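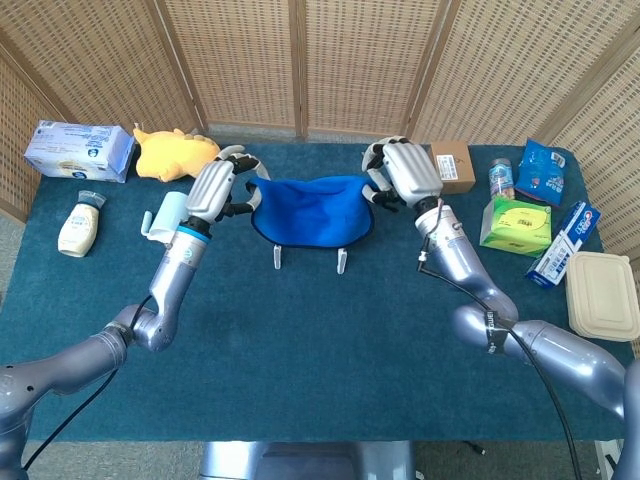

What's the best way to dry small cloths like bibs and hand towels when you don't have a dryer?

Hang each one by two corners with the top edge pulled straight, leave a gap between it and the next one, and turn it over once if the hem is thick.

Laundry and Linens > Drying and Folding
Thread: Small cloths, no dryer
Started Nov 8, 2018

plumline_70
I'm the one who asked the question at the top, and thanks to the mod for the short answer. More detail on my end. We moved into a second-floor apartment in June with no dryer hookup. I have a Kauppinen folding rack that takes up most of the bathroom. Big things are fine on it. The bibs, washcloths and dish towels come off wrinkled, and the hems stay damp after the rest is dry. I've been folding them over the bar in half. Is that the problem?

Doaa Farouk
Folding over the bar is most of it. You have two layers touching, and the bar is pressing a crease into the middle. Clip the corners and let the cloth hang in one layer. Pull the top edge fairly tight when you clip it, or it sags and dries with a dip.

hemlock_and_hem
Disagree on pulling it tight. Do that every week with cotton terry and you get pointed corners. I have a stack of washcloths that look like they have ears. Let the top edge curve a little.

Doaa Farouk
Mine are flat weave, so maybe that's the difference. I've done it for years with no ears.

saltbox
What clips are you all using? The wooden ones leave marks on my blue towels.

hemlock_and_hem
Plastic with a soft pad. Zindska makes a bag of 60 and I've lost maybe half of them down the side of the washer. Wash wooden ones before you use them and the marks mostly stop.

Muireann Ó Dálaigh
I skip the clips for bibs. The neck strap goes over a hook and the bib hangs down from it. I have a row of hooks on the back of the bathroom door. Towels get the corner treatment.

plumline_70
Ours have snaps, and when I hang them by the strap the strap itself stays wet.

Muireann Ó Dálaigh
Open the snap and hang it from one end of the strap. It looks bad but it dries.

grover_t
You're all skipping the spin. If your machine goes to 800, use it. Mine was set to the delicate cycle by the last tenant and I didn't notice for most of a winter. Nothing dried. Changed the setting and the same towels were ready the next morning.

saltbox
A fast spin is what makes them wrinkled in the first place.

grover_t
Shake them out. Hold two corners, snap it hard a couple of times, then hang it. I would take a wrinkled towel over one that smells.

saltbox
Fine for towels. I wouldn't do it to anything with a trim or border sewn on. The border shrinks at a different rate than the middle and the edge goes wavy. A slow spin helps with that, in my experience.

Doaa Farouk
The wavy edge comes from hot water, I think. I wash everything with a border on cool and don't get it. If it's already wavy, smooth the border with your fingers while it's damp and lay that one flat – don't hang it.

plumline_70
That explains the navy-trimmed ones. They've gone through on hot since we bought them. I'll switch.

Back to space for a minute. The rack is the real trouble. With the cloths spread out in one layer I can only fit half a load. Has anyone used the Trundale line that pulls out over the tub?

Muireann Ó Dálaigh
I had one for two years. It works for light things. It will sag in the middle if you put jeans on it. Screw it into something solid. The sticky pads that come with it are useless on tile.

hemlock_and_hem
My pads have held fine. Clean the tile with rubbing alcohol first and leave it overnight before you hang anything.

Muireann Ó Dálaigh
I did that. It came down with a bath mat on it.

hemlock_and_hem
A bath mat isn't a light thing.

grover_t
Look at the Grellach hanger too, the round one with clips all the way around. It goes on the shower rod and folds up. I can get all the bibs and washcloths on it, and the rack is free for shirts. Put the small stuff on opposite sides as you load it or it tips.

saltbox
Second the round hanger. Don't use every clip, though. The cloths end up against each other and you're back where you started.

plumline_70
OK, ordering the round one and leaving the line for later. One last thing – how do you fold these after? Mine slide around in the drawer.

Doaa Farouk
In half, then in 3, and stand them on edge. Bibs I fold down the middle with the strap tucked inside.

hemlock_and_hem
I roll them. Takes more room but I can see what's there.

saltbox
Mine go in a basket in a heap. They get used the same day.

plumline_70
Update: cool wash, higher spin, corners clipped on the round hanger in front of the bathroom fan. Hems were dry by the next morning. Two washcloths do have slightly pointed corners, so I'm leaving the top edge looser on those. The flat dish towels I'm still pulling tight.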